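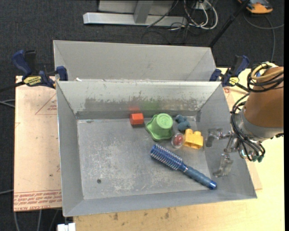 Home Papers Authors Search

4. Getting the price alerts to behave

I should say first that I never meant to write a whole section on alerts. The plan for Hatix was a plain price recorder for betting exchanges: it sits there, it writes down the odds, and at the end of the day you have a file. Then Mpho Pretorius started using it for his horse racing and asked whether it could beep at him when a price moved, and I said yes without thinking very hard (a mistake I seem to make every May).

The first version was as simple as you'd guess. You picked a market, typed in the odds you wanted, and the program made a noise when they came up. On tennis this was lovely. On racing it was dreadful! Prices in the last few minutes before the off jump up and down so fast that the alert would fire, clear itself and fire again, and Mpho ended up with the sound turned off, so he was back where he'd started with an extra window open.

So the question for this section is a small one. How long should a price have to hold before the program bothers you with it? Zerrin Demirtaş had already written a replay tool for Gronow, the older recorder we took much of our code from, and she kindly changed it so that it could read Hatix files too. That let me play back old markets as if they were live and try out different waiting times without risking any money, mine or anybody else's.

I used 800 recorded markets, a mix of racing, tennis and football, all saved before I'd touched the alert code. For each one I set a target price at random near the opening price and let the replay run, first with no wait at all, then with a wait of four seconds, then with a much longer one that I picked mostly to see what would break. What broke was the racing. With the long wait, the alert often came after the price had already gone, and an alert for something you can't have any more is worse than silence, at least if you're as grumpy about these things as I am.

Figure 4. Small coloured pieces on the floor of a grey metal bin.

Four seconds was the setting I liked best and it's the one we now ship. I want to be careful here, though. I liked it best on my markets, with my random targets, and a person picking targets by hand will not pick them the way my script did. Zerrin thinks racing and football should have separate settings and she may well be right. I've left the box editable in the options menu, under Alerts, and if you type a nought you get the old noisy behaviour back.

One more thing, which cost me most of a Wednesday. Suspended markets (a goal, a faller, a medical time-out) still carry the last price shown, and my first replay script happily counted that frozen price as holding. It made the long wait look far better than it deserved. The fix is to stop the clock on suspension and start again from zero when the market reopens. If you're building something similar on top of Pristetti or Genberg data, check how they mark a suspension before you trust any timing at all, as the two do it differently and neither way matched what I'd assumed.

Section 5 goes on to staking, where the alerts come up again when I talk about partly matched bets.

Contact the authors | Copyright the authors | Back to top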